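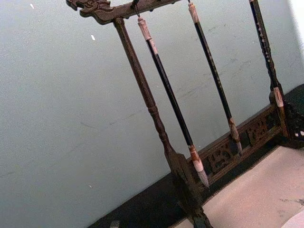
The brush stand

February 24, 2019

Print this post | E-mail this post

I said in November that I would write something about the brush stand once I had finished sorting out the back room. The room is still not finished but the stand is up on the worktop by the wall, so I may as well get on with it.

It came from a house clearance in Jarnwood. I had gone for a bookcase, which had already been sold by the time I got there. The stand was in a box with some picture hooks and a roll of lining paper, and I paid 15 pounds for the lot. The lining paper has been useful too. I practise on it when I don't want to waste the decent stuff.

The wood is dark brown, a bit reddish where the finish has worn, and I don't know what sort it is. Seraina Wyss, who taught the evening class I went to in Jinbridge, looked it over and wouldn't guess at the age either. She did say that plenty of these were made for the gift trade and that I shouldn't go looking for a valuer. I hadn't planned to. The dragon's head on the end of the crossbar is well carved all the same, with curls running back where the mane is, and it is a pain to dust. A cloth catches on it. I now use an old soft toothbrush, dry, and then go over the posts with a cloth that has the smallest amount of wax on it. No spray polish, as it gets into the carving and goes white.

The rings on the turned posts collect dust as well, and so does the open carving in the base panel. That part I do about once a month. The brushes have to come off first or you end up knocking them about.

I keep three brushes on it. They have black shafts and came as a set, two of them with pale mottled caps at the top. They are smarter than my writing deserves. The small light marks along the shaft of the middle one have been there since I bought it, and I've never found out what they say, if they say anything. The one I use most is an ordinary bamboo brush from El Fassi, the art shop by the station, and it lives in the drawer.

A few people asked last time about washing brushes, so this is what I do. I rinse them under the cold tap straight after use, pressing the hair gently near the ferrule until the water runs clear. No soap. Then I squeeze out the water with kitchen paper, bring the hair back to a point with my fingers and hang the brush with the tip down. Before I had the stand I left them upright in a jam jar, and the water ran back into the ferrule. I lost two good brushes that way when the glue went.

Overnight is usually enough for a small brush. A big one can take two days in winter, and I wouldn't put any of them near the radiator.

The hooks are thin and one of them had opened out when I got the stand, so I bent it back with pliers and a bit of cloth round the jaws. It has held so far. If it goes again I'll try a brass one. Tromon do packets of small ones but I haven't checked whether they would fit the pegs.

Still to do in the back room: the shelf for paper, the second coat on the door, and a better lamp. The ink stone needs a proper lid too. At the moment it has a saucer on it. I'll put up some of the practice sheets next time if any of them are fit to be seen.

4 comments | 15 shares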